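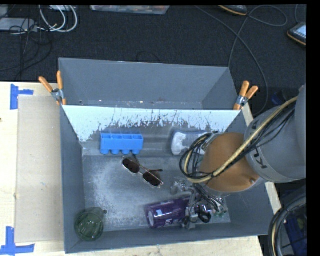

How much slack should the cables and hoses on a small robot arm have at the wrist?

Enough that the wrist can turn to both ends of its travel, with the elbow fully extended, before anything pulls straight. Find the worst pose by moving the arm at low speed with the hoses held on by hook-and-loop straps, then fix the clamps. Measuring the arm in its parked position gives a hose that is too short every time.

The rest of this page collects shop notes on running a bin-picking cell in a home or shared workshop. The order is the order in which the problems came up.

Dressing the arm

Run the air line and the signal cables along the same path, but do not bind them tightly to each other. A braided sleeve on the air hose takes most of the rubbing. Let the bundle form one open loop beside the wrist joint. A loop that closes up when the wrist turns one way and opens when it turns the other is doing its job. If the loop can reach the fingers in any pose, move the last clamp back toward the elbow and try again.

Do not use zip ties directly on thin cable. They cut in at the edge of the tie after a few weeks. Hook-and-loop strap over a turn of self-fusing tape holds well and can be moved. Where a tie is unavoidable, leave it loose enough to slide with one finger.

Check the bundle every 500 cycles. Bend it by hand at each clamp and look for flattened spots. Corina Kaufmann keeps a strip of masking tape on the controller with the cycle count written on it in pencil, and that has worked better than the spreadsheet did.

Dividing a bin

One large gray bin can serve as both source and target if a panel is fitted across it. Cut the panel to sit at a slope, with the lower edge toward the picking side. Objects that get pushed against a sloped panel tend to slide back down to the floor of the bin. Against a vertical panel they stand on end and stay there.

Spring clamps at the two side walls are sufficient to hold the panel. No drilling is needed, and the panel can be shifted in a minute when the objects change. Two points to watch:

The clamp handles stand above the rim. Enter them in the controller as blocked volumes, handles included, with a margin of an inch on all sides. Imogen Stockdale entered only the jaws the first time and bent a finger on the Plamura gripper.

Clamp pads creep on smooth plastic. Scuff the wall lightly with 220 grit where the pad sits, or put a square of thin rubber under it.

A shiny panel sends glare into an overhead camera. Move the lamp before touching the exposure settings. If moving the lamp does not help, rub the panel with a gray abrasive pad until the reflection spreads out and dulls. Matte contact paper also works but peels at the lower edge.

Marking positions on the table

Tape the outline of anything that has to go back to the same spot. Blue painter's tape leaves little residue on bare wood and can be seen from across the room. Two crossed strips at a corner locate the part better than one long strip along its edge. Sheets of cardboard laid flat on the tabletop should be taped at the corners so they cannot creep under the bin.

Replace the tape when the edges lift. Do not tape over old tape. The stack gets thick enough to tilt a light sheet, and the outline drifts a little with each layer.

Choosing test objects

Start with objects you can afford to crush. A useful first set has something flat and rigid, something round that rolls, something clear and something in a loose package. Add one at a time.

Clear objects are hard for most depth cameras. Green or brown glass is only slightly easier than colorless. Expect missing data through the middle of the vessel and pick by the rim if the rim shows up. Set the grip force low and run it over a towel until it has succeeded 37 times without a drop.

Cylinders lying on their sides should be gripped across the short dimension, at the middle. A grip near one end lets the other end sag, and the part swings during the lift. If the cylinder rolls away as the fingers close, the fingers are not centered. Correct the offset and leave the closing speed alone.

Sunglasses are a poor early choice. The temples catch on neighboring parts, and the lenses reflect the lamp. Save them until the simple shapes are reliable. When you do add them, pick at the bridge.

Keeping the floor clear

Cables on carpet get snagged by feet and chair casters. Gather the loops and hang them from a hook under the table edge. If the pendant has to live on the floor, put it screen up and away from the side you walk on. The Fuchs bench supply here has a short lead, so it sits on its own shelf and the extra length goes in the low-voltage wiring.

Label both ends of every cable before unplugging any of them. Burgi Gisler's method is a folded paper tag under clear heat-shrink, numbered in ink. It survives handling.

Before each session

Stand outside the reach of the arm.
Press the emergency stop and confirm that the drives drop out.
Release it and run the full path at 5 percent speed.
Watch the cable loop through the whole path, then the clamps.
Wait 3 seconds after the arm stops before reaching into the bin.

If the arm faults in the middle of a grip, hold or support the object before opening the fingers by hand. Note the pose in the log along with the fault code. Most of our faults come from the same corner of the bin, where the wrist is close to its limit, and the fix was to shift the bin two inches toward the base.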